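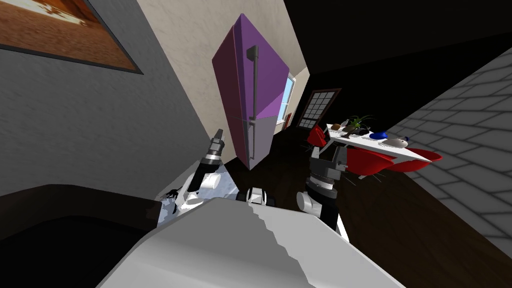 제목: Re: 부엌 벽 색깔, 아직도 못 정했습니다

모두 안녕하세요. 답이 늦어서 미안합니다. 목요일에 메일을 받고 바로 쓰려고 했는데, 앉으면 길어질 것 같아 미루다가 이제야 차 한 잔 끓여 놓고 씁니다. 역시 길어질 것 같네요.

> 지난번에 말씀드린 부엌 벽 말인데요, 흰색으로 가자니 병원 같고
> 진한 색으로 가자니 좁아 보일까 봐 겁이 납니다. 북향이라 오후
> 네 시만 넘어도 어둑합니다. Endar 무광으로 견본을 8개나 칠해
> 봤는데 볼수록 모르겠어요. 그리고 밑칠은 꼭 해야 하나요?

견본을 8개나 칠하셨다니 그 마음 너무 잘 압니다. 저도 Tirnitz로 이사 온 첫해 3월에 똑같이 했거든요. 벽에 네모를 잔뜩 그려 놓고 아침저녁으로 들여다보는데, 나중에는 다 같은 색으로 보이더라고요. 그때 도움이 된 건 벽에 직접 칠하지 않고 큰 종이에 칠하는 방법이었습니다. 가로세로 40센티미터쯤 되는 두꺼운 종이에 두 번 칠해서 창가에도 세워 보고, 싱크대 옆에도 대 보고, 밤에 전등만 켜고도 보세요. 북향 부엌에서는 회색이 조금만 섞여도 파랗게 떠 보이니, 노란 기가 살짝 도는 쪽부터 보시는 게 마음 편하실 거예요. 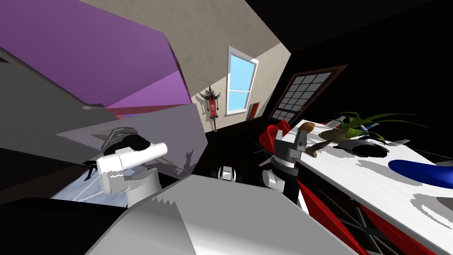

밑칠은 저라면 꼭 합니다. 예전 칠에 기름때가 배어 있으면 아무리 좋은 페인트도 겉돌아요. 세제로 닦고, 맑은 물로 한 번 더 닦고, 하룻밤 말린 다음 Le Goff 밑칠을 얇게 한 번만 올리시면 됩니다. 색 이야기로 돌아가면, 진한 색이 겁나실 때는 온 벽에 다 쓰지 말고 자리를 나눠 보세요. 그림 속 방처럼 넓은 벽은 베이지로 차분하게 두고, 보라나 자홍 같은 센 색은 다른 데서 맡게 하는 식이지요. 베이지가 심심하다고들 하시지만 저는 옆에 센 색이 와도 다투지 않는 그 성격이 참 좋습니다. 저희 집은 벽을 연한 귀리색으로 하고 찬장 문 2짝만 가지색으로 칠했는데, 몇 해가 지나도 질리지 않네요!

붓은 너무 싼 것만 피하세요. 털이 빠져서 칠 속에 박히면 떼어 내느라 저녁이 다 갑니다(제가 해 봐서 압니다). 사포는 Hellach의 210번을 쓰고 있는데, 힘을 주지 말고 먼지 털듯이 쓱쓱 문지르면 충분합니다. 콘센트 덮개는 귀찮더라도 떼고 칠하시고, 나사는 덮개 뒤에 테이프로 붙여 두세요. 저는 컵에 담아 두었다가 컵째로 설거지통에 넣은 적이 있습니다.

혹시 이 목록에 북향 부엌을 초록으로 칠해 보신 분 계신가요? 동생네가 올리브색을 생각하고 있다는데 저는 경험이 없어서 뭐라고 말을 못 해 주었습니다. 사진도 좋고 그냥 느낌만 적어 주셔도 좋아요.

그럼 다들 환기 잘하시고, 색 정하시면 꼭 알려 주세요.

Tirnitz에서 드림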